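Filières > Mécatronique > Projets de deuxième année > Rapports

Entretien et remise en état d'un poste de collecte à pinces tenues en main

Temps de lecture : 8 min

1. Ce qu'on nous demandait

Le sujet tenait en une ligne : « fiabiliser le poste Lastari ». Le poste sert à enregistrer des gestes de manipulation (tissus, vaisselle, rangement) avec deux pinces tenues à la main, chacune équipée d'un cube de marqueurs qui permet de retrouver sa position. Les données partent ensuite chez Valtonen, qui les emploie pour entraîner des bras. Nous n'avons pas travaillé sur cette partie et nous n'en dirons rien, sinon que les chiffres de réussite affichés dans leur plaquette ne précisent ni le nombre d'essais ni les objets utilisés.

Notre travail portait sur l'état mécanique des pinces, la fixation des cubes, le câblage et la procédure de mise en route. La notice fournie par Mastach annonce un système « sans réglage ». Nous avons passé l'essentiel du semestre à le régler.

2. État du poste à la prise en main

Sur 33 enregistrements relus en début de projet, 11 étaient inutilisables. Le rapport de l'an dernier attribuait ce genre de pertes à l'éclairage. Nous avons repris cette hypothèse sans trop y croire et nous avons refait une série stores fermés, puis stores ouverts. Aucune différence nette. L'éclairage joue peut-être à la marge, mais il n'explique pas des sauts de position qui apparaissent toujours sur la même pince.

En démontant la pince droite, nous avons trouvé 2 vis de l'embase desserrées. Le cube bougeait à peine sous le doigt, assez pourtant pour fausser l'orientation calculée dès que le geste devenait rapide. Le frein-filet prévu par la notice n'avait pas été posé, ou ne tenait plus.

3. Interventions

Pinces. Nettoyage des glissières à l'alcool, remplacement des patins, resserrage complet puis frein-filet moyen. La course à vide doit rester régulière du début à la fin ; si elle accroche, ne pas forcer et redémonter. Nous avons essayé le lubrifiant conseillé par Mastach et nous le déconseillons : il retient les fibres de textile, et le poste sert surtout à manipuler du textile.

Marqueurs. Les faces abîmées ont été réimprimées sur papier mat, puis recollées à plat. Une face gondolée se voit mal à l'œil nu. Nous la contrôlons avec un réglet posé en diagonale.

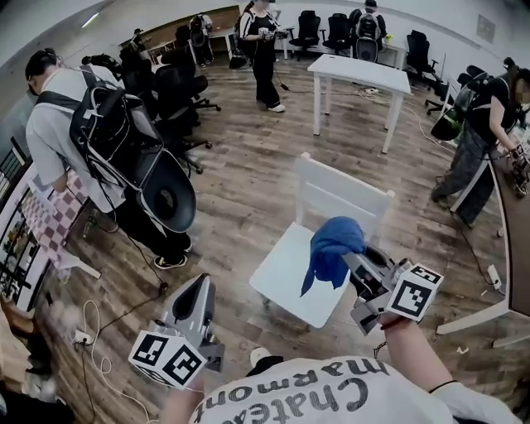 Câbles. C'est le point sur lequel nous avons le plus insisté, et celui où nous avons obtenu le moins. Un câble qui longe l'avant-bras doit suivre le coude sans tirer sur le connecteur. Nous avons ajouté une boucle de mou et une attache souple au poignet. Pour les multiprises et les câbles au sol, nous avions proposé des goulottes ; le plan existe, la pose n'a pas été faite pendant le projet. Tant que les alimentations restent par terre, nous considérons que le risque d'arrachement demeure, quoi qu'en dise la fiche de sécurité.

Sac à dos. Sangles reprises, connecteur d'alimentation changé. Le logiciel Flistport, qui tourne sur l'ordinateur embarqué, signale une perte de liaison par un simple voyant gris. Il faut aller le chercher dans un sous-menu, et on le rate.

4. Procédure de mise en route

Vérifier le jeu des deux cubes à la main. Ouvrir et fermer chaque pince à vide. Brancher, attendre que Flistport détecte les deux côtés, puis lancer la calibration. Faire un geste d'essai avec un tissu posé sur une chaise ou une table, et relire l'enregistrement avant de commencer la série. La relecture est l'étape que tout le monde saute. Nous l'avons sautée aussi, une fois, et perdu une matinée.

5. Résultats et réserves

Après intervention, une nouvelle série de 33 enregistrements a donné 8 rejets. Le progrès est réel et il est modeste. Trois de ces rejets viennent encore de la pince droite, ce qui nous fait douter de notre propre diagnostic : le desserrage n'était sans doute pas la seule cause. Nous soupçonnons l'embase elle-même, légèrement voilée, sans avoir pu la mesurer correctement.

Nous ne savons pas non plus combien de temps le frein-filet tiendra. Un contrôle en mai serait utile, avec la même liste de gestes, faute de quoi la comparaison ne vaudra rien.

Rapports récents
Banc d'essai pour courroies crantées : bilan du premier semestre
Reprise du câblage d'une cellule de palettisation
Mesure du jeu dans un réducteur d'occasion
Convoyeur pédagogique : pannes relevées et pièces changées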